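Why Do Planes Have Tiny Windows?

Every kid wants the window seat, then gets a window the size of a cereal box. Blame the air. High up, the cabin is pumped full of it, and it pushes outward on the walls.

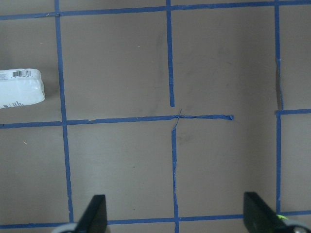

Blue tape on a flat surface, marked out as a grid.

Big holes make walls weaker, so the holes stay small. They have round corners too – sharp ones crack.

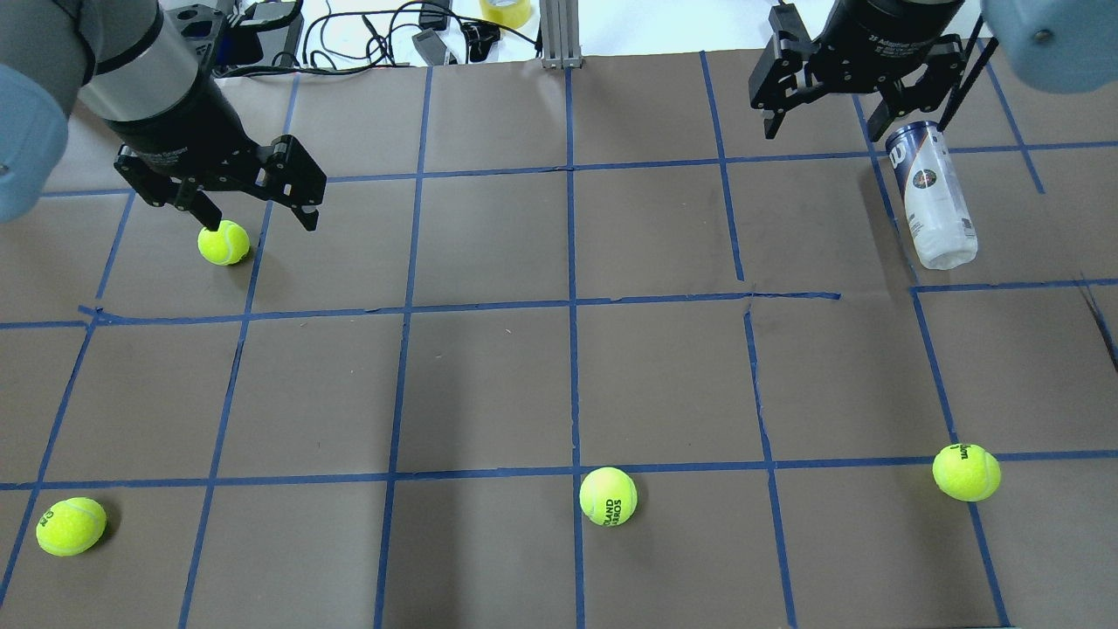
Look for a pinhole near the bottom of the pane. It lets air through to the outer layer, which does the hard work. Please don't plug it with gum.

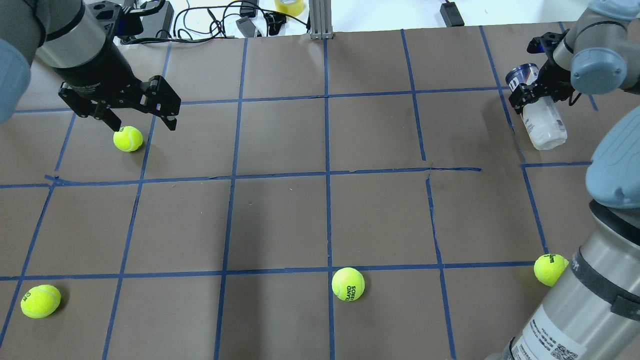 Lowri Beddoe wants to know if she can open hers. No, Lowri.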